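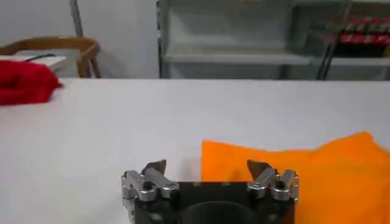

4.2 Picking up cloth with two unlike hands

We had meant this part of the study to be a short one, and it grew on us, as cloth work tends to do. The question was simple enough to ask over coffee: if the same arms, the same table and the same controller are used, how much of the result comes down to what is bolted on at the wrist? On the left arm we fitted the Volberg hand, which has several fingers and a palm. On the right arm we fitted the Tivex gripper, which has two fingers with dark, pointed tips on silver linkages, and very little else to go wrong. Both arms took their commands from the Skyrme controller described in Section 3, with the same speed limits on each side.

The view from the wrist camera deserves a word before the numbers. With the Tivex open, both fingertips stay in sight and the table shows in the gap between them, so the person steering always knows where the grip is going to close. Mabli Mostyn, who steered many of the early trials, came to lean on this view for the last bit of every approach and used the head camera only to find the cloth in the first place. We would have liked an equally clear view past the fingers of the Volberg, but we tried several mounts and were not really happy with any of them.
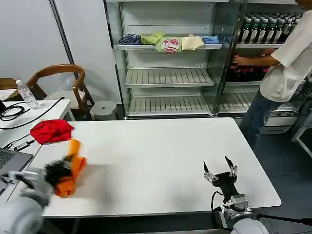
In all we logged 1,367 attempts, of which 673 used the gripper and the rest used the hand. Each attempt was given 60 seconds from the first arm movement, and a cloth that was still on the table when the time ran out was scored as a miss, even if the fingers had hold of it. Rhun Bowen and Gwion Landeg did the scoring from the recordings, working apart and then sitting down together over the cases where they disagreed. (Most of those were about how high is "lifted," and we should have settled that in writing much sooner than we did.)

The two devices failed in different ways, and we found this more useful than the plain success rates. When the gripper missed, it usually missed early: the tips came down on a flat stretch of cloth, closed, and slid off without raising a fold. Given a ridge or a bunched edge to aim for, it was quick and tidy. The hand was slower to place and more forgiving once placed. It could press on a flat corner, drag it a little, and make its own fold to hold on to. Its misses came late, often during the lift, when a finger that had seemed to be helping was only resting on top of the material.

One habit of ours should be owned up to. For the first 1,000 attempts the start pose of each cloth was left to whoever was at the bench, and people are kind to robots without meaning to be. They leave a handy fold. After that point we dropped each cloth from a fixed height, and both success rates went down, the gripper's by the larger amount. The table in Section 4.3 keeps the two sets of trials apart for this reason, and we would ask readers to look mainly at the second.

Figure 4. The fingers of the left hand touching the lower-left corner of the orange cloth, seen from the head camera. The right arm is over the table, open and holding nothing.
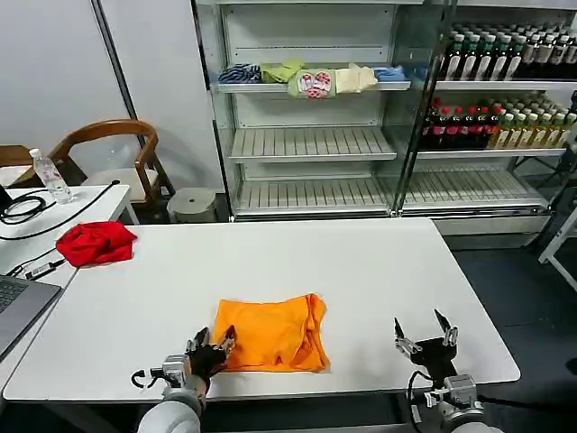
Soft Materials Handling Group, Sikmont Robotics Laboratory

Corner contacts like the one in Figure 4 were the hardest to score and, we think, the ones most worth studying further. Ama Gyamfi has suggested logging finger current alongside the video so that a light touch can be told from a real hold, and Hefin Vaughan has since added this to the Skyrme logger. Those readings came too late for the trials reported in this section and are left for the follow-up study.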